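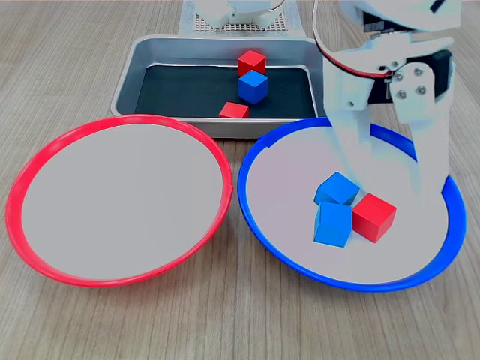
Figure 3. Sorting task, taken from one of the Tresthorpe episodes.

3.2 Collecting the demonstrations

The sorting task was chosen as the main source of examples because it is easy to explain to a new operator and still gives the policy several choices to make. Cubes start in a metal tray and have to be moved to one of two plates. In Figure 3 the red-rimmed plate is still empty, while three cubes, two blue and one red, lie close together in the blue-rimmed one below the open gripper fingers. Crowded layouts of this type matter to us. A gripper that has only been shown single cubes on a bare surface tends to push neighbours aside when it closes, and we wanted the training set to contain many approaches into tight groups.

All demonstrations were recorded by teleoperation in May. Each operator received a short written instruction before the episode, for instance "move the red cubes to the red plate", and was free to decide the order of the picks. We did not ask for smooth or fast motion. Operators were told to carry on after a missed grasp and try again, and these second attempts were kept in the data. The starting layout was changed by hand between episodes, and an episode could begin with cubes already on a plate.

Sixteen operators took part, three of whom had used the arm before. Together they recorded 114 usable episodes. An episode was dropped if the arm stopped with a fault, if a cube left the table, or if the operator followed the wrong instruction. Labels for the start and end of each grasp were added afterwards in Troneck, our annotation tool, and checked by Hannelore Ehlers. Where her reading differed from the first label, the episode was watched again and the later of the two grasp times was used.

We held back 16 episodes for validation, chosen so that no operator appears in both parts. The remaining episodes form the Tridia training set. For the data-size comparison in Section 4 we also drew a subset of 50 episodes from it at random. The same subset is used for every model in that comparison, including the baseline without grasp labels.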